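双臂遥操作平台的搭建与末端抓放调试
课程项目报告(期末稿)
提交日期:2026年2月16日

一、项目范围

本项目在 Galtgate 共享工坊内完成一套双臂遥操作平台的机械装配、布线、控制程序与抓放调试。平台用于后续的模仿学习课题,本报告只涉及硬件和低层控制,不涉及策略训练。项目代号 Skesov,仓库与本报告中的模块名均沿用这一代号。

任务书要求平台能完成一个简单的桌面类操作:把面包从垫面移到碗中,左右手均可执行,操作者在主端控制,从端跟随。任务书对速度没有要求,对碗的位移有要求,放置过程中碗不得被推离原位一个网格以上。最后这一条在调试阶段占用的时间最多。

二、场地与布置

工坊的固定台面需要预约,而且台面高度与本组支架不匹配。前期试过把支架夹在台面边缘,右臂伸出后夹持处有可察觉的晃动,放弃。后改为低位布置,切割垫直接铺在地上,双臂从操作侧的左右两角伸入,共用垫面上方的空间。低位布置的好处是支架短、刚度高,缺点是线缆容易落到地面,移动支架时可能压线。

切割垫兼作坐标参考。垫面印有网格和边缘刻度,放置物体时按网格线对齐即可复现初始位置,不需要另贴标记。垫子四角没有固定,早期试验中手指触地后垫子会轻微滑动,后在背面加了防滑胶点,位移消失。

工作区照明为工坊顶灯,未加补光。顶灯不可调,这一点对第六节的视觉部分有影响。

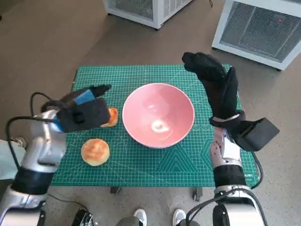 图1 低位布置下的双臂与工作区,垫上为碗和两个面包

三、机械部分

两条手臂的关节模组为 Mohmand 的二手件,由上一届课题组移交。移交时模组外壳完好,部分接头松动,全部拆开重新压接。左右臂的安装座由本组加工,孔位按模组法兰实测值绘制,第一版孔距偏大,螺钉能拧入但无法压紧,第二版修正后使用至今。

手部为多指灵巧手,通过转接件装在前臂末端。转接件经历了三次修改:

初版为一体打印件,层间开裂,裂纹沿螺钉孔扩展。
第二版改变打印方向,强度够用,但手腕转到极限位置时与线缆插头干涉。
第三版把插头侧的壁面切去一块,并将手部绕腕轴预转 90°,插头朝外,干涉消除。

预转之后,程序中的零位需要同步修改。组内曾有一次只改了右手的零位,左手上电后朝反方向转动,碰到急停后停下,未造成损坏。此后零位参数统一写入一个配置文件,上电程序先读配置再使能,读不到配置则拒绝使能。

线缆从前臂外侧走线,腕部留出余量。余量过小时手腕翻转会拉紧插头,过大时线圈会扫到垫面上的物体。现在的做法是在肘部固定一点,其余部分自然成弧。这种走法不美观,但更换单根线时不用拆臂。右侧线缆在靠近底座处较密,移动支架前应先把它拨到支架内侧。

四、控制部分

主控程序运行在一台台式机上,与手臂之间为串行总线,与手部之间为独立的一路。控制周期 16 ms,两路总线在同一周期内依次收发。曾尝试两路分线程,平均延迟下降,但偶发的线程抢占使手部指令比手臂指令晚一拍,表现为手臂已到位而手指仍在闭合。抓取软物时这一拍的差异会把物体带偏,因此退回顺序收发。

主端到从端的映射为关节空间直接映射,手部为指关节角的线性缩放。线性缩放对拇指不准确,主端拇指外展时从端的外展角偏小。处理办法是给拇指单独设一段分段映射,分段点由手动试出,没有用优化方法求解。此处参数与操作者手型有关,换人后需要重新标定,标定流程写在附录的操作说明里。

力的限制只在电流层面做。手指闭合时若电流超过阈值则保持当前位置,不再跟随主端。阈值偏高时面包顶部会被压出凹痕,偏低时手指在手套的弹力作用下就会触发保持,根本合不拢。手套因此被视为控制对象的一部分,换手套后阈值必须重设。

安全方面有两级措施。第一级为软件限位,限定每条手臂的末端不越过垫面中线过多,避免两手相碰;第二级为物理急停,串在动力电源上,按下后手臂失电下垂。失电下垂本身有风险,低位布置下手部会落到垫面,故规定急停后先用手托住前臂再复位。

五、腕部相机

腕部相机为小型广角模组,打印支架固定,朝向手指一侧。支架的倾角需要同时看到指尖和目标物,两者的取舍较难:倾角小,画面里大部分是手背;倾角大,指尖离开画面。最终倾角下手部仍占去画面上部较大一块,指尖在其下缘可见,目标物落在画面下方。

由于支架随手腕一起转动,画面中的背景不固定,工坊里的显示器和设备会随姿态进入视野。在做基于颜色的粗定位时,显示器的高饱和色块曾被误认作目标。程序中加入了区域掩膜,只处理指尖以下的部分,误检随之减少。掩膜是固定形状,没有随手指开合变化,手全张开时会漏掉一小部分有效区域,对本任务没有影响。

曝光锁定为手动。自动曝光在黑色手套占据画面较多时会整体提亮,碗的颜色偏白,粗定位的颜色阈值失效。

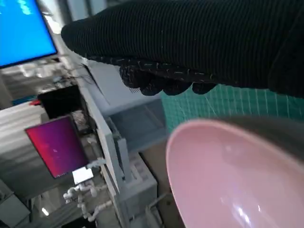

手套的选择前后试过两种材料。第一种为涂胶劳保手套,摩擦大,但掌侧涂层厚,指关节弯曲时起皱,角度重复性差,面包表面的碎屑也会粘在涂层上。第二种为针织手套,弯曲阻力小,对关节角几乎没有影响,摩擦略低,但足够夹住面包。针织手套的代价是容易积毛:从腕部看过去,手套表面挂着零散的浅色绒毛和纤维,下缘最集中,四个指尖的织面上也夹着浅色细丝,织纹看上去比手背处松一些。指尖处织面松,闭合时会先有一小段空行程,电流不上升,这一段在阈值设定时要扣除。目前的做法是每次试验前用粘毛滚筒清理,并把指尖的余料向腕部方向拉紧后再扎腕带。

腕带本身也有要求。扎得过松,手套在反复开合后向指尖方向滑移,空行程变长;扎得过紧,会压到手腕处的线缆。当前使用可调扎带,松紧凭手感,没有量化,这是平台重复性的一个薄弱环节。

六、碗的反光

碗的内壁有光泽,在顶灯下形成一处亮斑。粗定位程序最初以最大连通域的重心作为碗心,亮斑从连通域中被挖去后,重心向亮斑的反方向偏移,放置点也随之偏移。偏移量随相机姿态变化,无法用固定值补偿。

处理分两步。先对掩膜做一次闭运算,填掉亮斑造成的孔洞;再用碗沿轮廓做椭圆拟合,以椭圆中心代替重心。碗沿不完整时(近距离下碗经常超出画面),拟合结果不稳定,程序退回使用上一帧的结果并标记为低可信度。低可信度时不给操作者显示辅助准星。

曾考虑换一只哑光的碗。任务书没有限定器皿,换碗最省事,但后续课题要用到各种表面的器皿,组内讨论后保留了原碗。

七、抓放试验

试验按固定流程进行。碗放在垫面中部,面包放在左侧的网格交点上,双手回到初始姿态,操作者执行一次完整抓放,记录结果与失败类型。每完成一次后检查手套腕带和碗的位置。全部试验共 50 次,左右手交替,由同一名操作者完成,单次时限 90 秒,超时记为失败。

失败归为以下几类。

触碗。手部携带面包下降时,手背或手指外侧先碰到碗沿,碗被推移。左手出现得较多,左手从面包一侧横向进入,手掌接近水平,需要先抬高再越过碗沿,操作者容易低估抬高量。右手多从上方进入,较少发生。

滑脱。面包顶部较光滑,手指夹在顶部时易滑出,夹在侧面偏下处则稳定。操作者在试验后半段形成了固定的夹持位置,此类失败明显减少。由此也说明操作者熟练度对结果影响较大,前后两半的数据不宜直接合并比较。

超时。主要发生在需要二次抓取的情况下。

通信异常。手部总线出现过丢包,程序按设计保持上一指令。经检查为插头锁扣未扣到位,重新插接后未再出现。相应的试验作废重做,不计入总数。

放置高度对碗位移的影响较明显。松手高度过低,手指张开时指背撑到碗壁;过高则面包弹跳,碗也会跟着晃动。经反复试放,操作说明中给出的松手高度为指尖低于碗沿约 2 cm,此高度下张开手指一般不触及碗壁。

八、与计划的偏差

开题时计划使用 Brirkov 的控制板统一驱动手臂与手部。该板到货后发现其手部接口电平与本组手部不一致,加转换板可解决,但会增加腕部的体积。最终只用它驱动手臂,手部另走一路。由此带来的两路同步问题见第四节。

计划中的触觉传感部分未完成。薄膜传感器已采购,贴在指尖后受手套挤压产生恒定偏置,偏置随手指弯曲变化,未找到可靠的扣除方法。传感器已拆下封存,引线长度和焊接方式记录在仓库的硬件目录中。

九、遗留问题与移交

右臂肩部模组在低速时有周期性的轻微抖动,怀疑为减速器磨损,未拆检。抖动在末端可见,不影响本任务。

拇指分段映射目前写死在程序里,应移入配置文件。

腕部相机的支架螺钉没有防松措施,使用一段时间后倾角会变,需在每次开机时用网格线核对。建议接手者改用带齿的角度锁定结构,图纸已画好,尚未打印。

地面线缆没有线槽。工坊管理要求三月前加装,线槽型号已选定,安装由下一组完成。

备用针织手套存放在工坊的项目抽屉内,左右手分开包装。更换后按附录流程重设电流阈值,并至少空载开合一轮,确认无误触发后再接入主端。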